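Sorting small parts, and a result I didn't expect to like this much

Okay, I have been wanting to write this one up since December. The question we started with is simple to say: if you teach a two-arm policy on tidy, rigid blocks, how much of it carries over to parts with wires hanging off them? We call the method Holum. It learns from 30 demonstrations per part, and before every grasp it has to guess where the loose bits will swing.

The station is two arms, yellow trays on both sides and a steel one in the middle. Motors, a round circuit board, a bit of cord, things with leads. 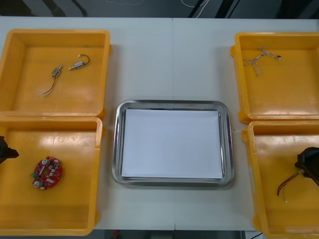
Senga Swanson wrote back after my last post to say that wires are the whole problem and the rest is bookkeeping. She thinks we should score the lead separately from the body, so that a pick with a snagged wire never counts as a clean one. I love this idea and we've already started rescoring.

Now the fun part! We ran 800 trials, split between the plain policy and Holum, and the plain one kept closing on the wire, with the body twisting as it came up. Holum goes in wider and later. It waits with the fingers open until both wrist views agree on where the body ends (the yellow plastic is shiny, so the views argue a lot).
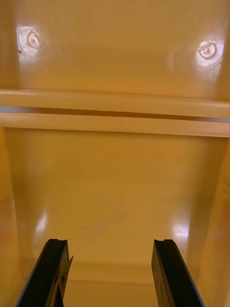

That waiting costs time, 3 seconds on a bad pick, and I'd still take the trade. I tried cutting the wait in half and the failures came right back, mostly on the motors. My guess is that glare looks like metal to the encoder, but I haven't tested that properly. Matte trays are next on my list.

Solenoids are my favorite part in the set: a boxy body, a plunger out the end, and a lead that goes wherever it likes. We held back 100 trials just for them, with no solenoid in training, and the wide approach still carried over better than the plain one.

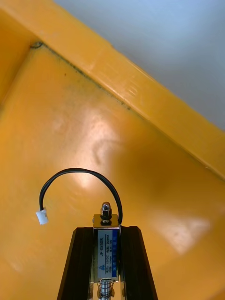

A JF-0530B between the fingers, connector dangling.

Next up is the cord, which has no body to find at all. I have a few ideas and one of them is probably silly, so I'll try that one first.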